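**Bimanual cleanup task – left arm drops out during shell pickup**

**ctang_wostuvton**
Student project, two arms, parallel grippers. Task: move crayfish shells from the mat to the white basin. Policy trained on 61 teleop demos. It reaches the pile, closes, and lifts nothing in most trials. Last batch: 19 attempts, 3 shells in the basin. Gripper force limit is at default. Control loop is 50 Hz.

**odair_t**
Force limit is the wrong place to look. Shells are thin and curved, so the fingertips ride up them on closing. Lower the approach height and close slower.

**skaden_jr**
Disagree. 61 demos on a deformable pile is too few. Our club needed 2000 short episodes before pile picking was repeatable.

**odair_t**
2000 episodes of what, full task or single grasps? Those are different numbers.

**skaden_jr**
Single grasps. Fair point, but the coverage argument holds.

**ctang_wostuvton**
Approach height is fixed at the mat surface plus a margin Fulgencio set in May for foam blocks. I'll cut it. The margin was never revisited for shells.

Start pose for all trials has both grippers at the near side of the mat, basin on the left, pile in the center.

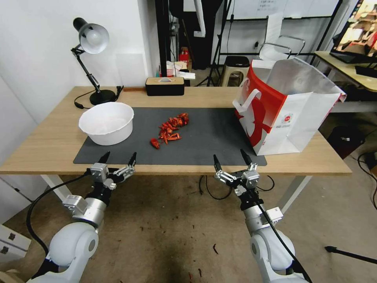
The right arm does the picking and hands over to the left, which drops into the basin. The handover is where the left arm times out.

**odair_t**
Why hand over at all? Move the basin to the right and use one arm.

**ctang_wostuvton**
Course rubric requires both arms. Mendoza grades the handover separately.

**skaden_jr**
Then log the timeout on its own – don't mix it with missed grasps. And vary the pile layout between demos.

**ctang_wostuvton**
Will split the logs and rerun with the lower approach. Same 61 demos first, one change at a time.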